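# How Does a Printmaker Make So Many Copies of One Picture?

A painter usually makes one painting. If two people want it, one of them goes home without it. A printmaker works in a different way. A printmaker makes one block or plate and uses it to press the same picture onto many sheets of paper.

If you have ever pushed a rubber stamp onto an ink pad and then onto an envelope, you have made a print. The pictures in an art museum are bigger and take longer to make, but the idea is the same.

## Cutting the block

One of the oldest ways to make a print is called **relief printing**. The printmaker starts with a flat block. It can be wood, or it can be linoleum, a soft sheet that some people also have on their kitchen floors. A print from a wood block is called a woodcut. A print from linoleum is called a linocut.

The artist draws a picture on the block. Then the artist cuts away every part that should stay white. The parts that are left standing will hold the ink.

This takes some getting used to. When you draw with a pencil, you make the dark lines. When you cut a block, you make the light parts and leave the dark ones alone. If you want a black cat on a white rug, you cut out the rug.

The tool for cutting is called a gouge. It has a metal blade shaped like a V or a U. A V-shaped gouge makes thin lines, and a U-shaped gouge clears out wide areas. Gouges are sharp, so the hand holding the block always stays behind the blade.

## Everything comes out backward

Hold a page with your name on it up to a mirror. The letters face the wrong way. A print does the same thing. Whatever is on the left side of the block ends up on the right side of the paper.

For a picture of a tree, this may not matter. For words, it matters a lot. The artist has to carve each letter backward so that it prints the right way around. Even grown-up printmakers forget this. There is a print shop in the town of Flurkcombe with an old poster on the wall for a boat race, and the N in the town's name is missing because there isn't one, but the F and the K both face the wrong way. The shop printed 50 of them before someone noticed.

## Rolling on the ink

Printing ink is thick and sticky, more like peanut butter than like the ink in a pen. The printmaker spreads a little of it on a smooth, flat surface, such as a sheet of glass. Then a rubber roller, called a **brayer**, goes back and forth through the ink until the roller has a thin, even coat.

Good ink on a roller makes a soft hissing sound. If it smacks and pops, there is too much.

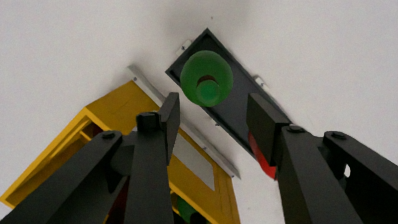 Next the brayer rolls over the block. Ink sticks to the high parts and skips the low parts that were cut away. The printmaker lays a sheet of paper on top and presses down. You can press by rubbing the back of the paper with a wooden spoon. A print shop may use a machine called a press, which squeezes the paper and the block together with much more force than your arm can.

Then the paper is peeled up slowly from one corner. This is called **pulling** a print.

## What about more colors?

One block usually prints one color at a time. For a picture with red, yellow and blue, the artist may cut three blocks, one for each color. Each sheet of paper gets printed three times.

The hard part is lining everything up. If the blue block is a tiny bit too far to the left, the sky will spill over the roof of the house. Lining up the colors is called **registration**. Printmakers draw small marks at the corners so that each sheet goes down in the same spot every time.

There is also a way to do it with only one block. The artist cuts a little, prints every sheet in a light color, cuts away some more, and prints every sheet again in a darker color. By the end, most of the block is gone. You can't go back and make more.

## What do the numbers mean?

Look at the bottom of a print in a museum or a gallery. You may see two numbers in pencil with a line between them, like this: 19/50. It looks like a fraction, but you don't have to do any math.

The second number tells how many prints were made in the set. The first number tells which one you are looking at. So 19/50 is print number 19 from a set of 50. The whole set is called an **edition**. Some editions are small, and some are large. A print marked 148/237 comes from a large one.

You may also see the letters **A.P.** They stand for "artist's proof." Those are extra prints that the artist keeps.

## Try it without a gouge

You can make a relief print with a clean foam tray and a dull pencil.

1. Ask an adult to cut the curved edges off the tray so it lies flat.
2. Draw a picture on the foam. Press hard enough to make a dent, but don't poke through.
3. Roll or dab washable paint over the foam in a thin layer.
4. Lay a sheet of paper on top and rub it all over with your hand.
5. Peel the paper up from one corner.

Your lines will be white and the rest will be the color of the paint. If the lines filled in, wipe off the foam, use less paint and try again.

When your prints are dry, number them in pencil and sign your name on the right side, under the picture.

## Words to know

**Brayer:** a roller used to spread ink

**Edition:** all the prints made in one set

**Gouge:** a sharp tool for cutting a block

**Registration:** lining up the colors so they print in the right places

**Relief print:** a print made from the raised parts of a block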